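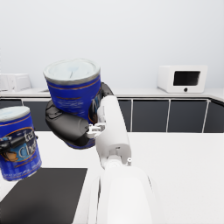

Figure 2. Rendered view of a gripper holding a blue coffee can above a white tabletop.

4. Lettering on moving vehicles: what readers take in

4.1 Why we looked at vans

Most work on sign legibility deals with things that stay put. A shop fascia or a wayfinding panel can be tested with a chair, a tape measure and a patient reader. A lettered van is a much livelier problem, and we came to it with real excitement, because so much everyday graphic design ends up on the side of one. The sign may be seen from a sidewalk at walking pace, from the next lane at a red light, or in a mirror for as long as it takes to change lanes. Small firms spend a good share of their design budget on it, yet the advice they get is mostly shop lore. Some of that lore is very good! We wanted to find out which parts.

Two sign shops, Pletska and Hellberg, let us work with their layouts and gave us full access to their design files. The shops differ in a way that turned out to be useful. Pletska builds a layout outward from the firm's name, with everything else set small and pushed to the rear doors. Hellberg starts with the trade ("roofing", "locksmith") and lets the name come second. Both shops defend their habit with some passion, and both had customers who swore by the result.

4.2 Layouts and readers

We prepared 7 layouts for one model of panel van, using made-up client names so that no reader could know the firm beforehand. Each layout carried a name, a trade, a phone number and a web address. What changed was the order of size, the side panel's share of empty space, and whether the lettering crossed the door seam. Typefaces were kept to 2 families, a wide grotesque and a condensed one, both in a heavy weight. Emiliano Moya drew all of the layouts so that small matters of spacing would stay in the same hand.

A total of 500 readers took part. Each saw one layout only, as a short clip of the van passing from left to right, and was then asked to write down anything they remembered. We did not prompt for the name or the trade. Prompting gives tidier data, but it asks people to go looking for something they may never have taken in, and a passing van makes no such request. Faraji Ogola and Muireann Moriarty scored the written answers separately and met to settle the cases where they disagreed. Most of those were near-miss spellings, and we accepted a spelling if it would have led a search engine to the right firm.

4.3 Findings

The clearest result, and the one we enjoyed most, concerns the trade word. When it was the largest element on the side panel, readers recalled it far more often, as anyone would expect, but they also recalled the name more often than they did with the name set at the same size beside a small trade word. Our reading is that a name is easier to hold on to once you know what kind of name it is. A stranger's surname on a white van is just a surname. Put "plumbing" over it and it has somewhere to go.

Empty space helped too, up to a point. Layouts that left the front third of the panel bare did well in both typefaces. Leaving more than that bare forced the lettering down in size, and the gain disappeared. The condensed face suffered most when it crossed the door seam, where a narrow letter such as an "l" or an "i" could vanish into the gap. The wide face came through the same seam with little trouble.

Phone numbers were hardly recalled at all, in any layout. Web addresses did better, though only where the address repeated the name exactly. A shortened address did worse than we had guessed, and several readers wrote down a blend of the two that would have reached neither. Aoife Cullinane has since suggested leaving the phone number off the sides and giving it the rear doors, where a driver waiting behind has time to read it. We have not tested this and would love to see someone try.

4.4 Limits

All clips showed a clean white van in flat daylight. Dark paint, rain and road dirt will surely change things, and so will reflective film, which Enda Gallagher is now studying with the Kvam test panels. Our readers were also sitting down and looking at a screen, with no traffic to mind. Recall on a real street is likely to be lower across the board. Whether the order of the layouts would hold there is an open question, and we plan to take it up with the outdoor trial described in Section 6.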